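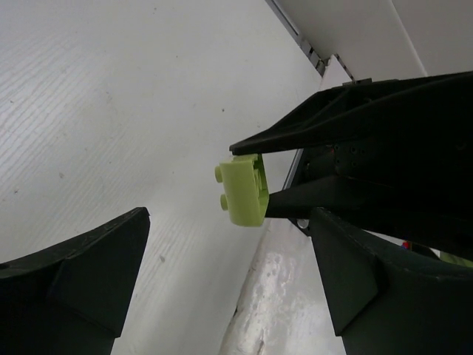 August, a little after 10 in the morning

Back on the handover code for the two-arm cell, and I have to say I'm happier with it than I was before lunch yesterday. The giving arm holds the lime-green brick with the studs facing out to the side, and the receiving arm comes in with its fingers open and waits for the planner to say go. Getting to that pose used to be the painful bit. I moved the approach into the Kandpal planner as a single constrained segment, so the wrist no longer swings around looking for a nicer elbow angle halfway in - it just comes straight in, very politely!

The brick pose estimate still wobbles by 2 mm when the black fingers fill most of the wrist view. I've masked our own fingers out before the fit (the mask is in the Risosden folder, please don't overwrite it) and dropped the filter window from 20 samples to 10, which makes it livelier but a touch noisier. Might go back to 20, I keep changing my mind.

Still to do: the release handshake. Right now the giver opens on a 300 ms timer, and I'd much prefer it waited for the grip force on the other side. Will start on that after coffee.

Pravusard workshop notebook - Drullier cell - back to top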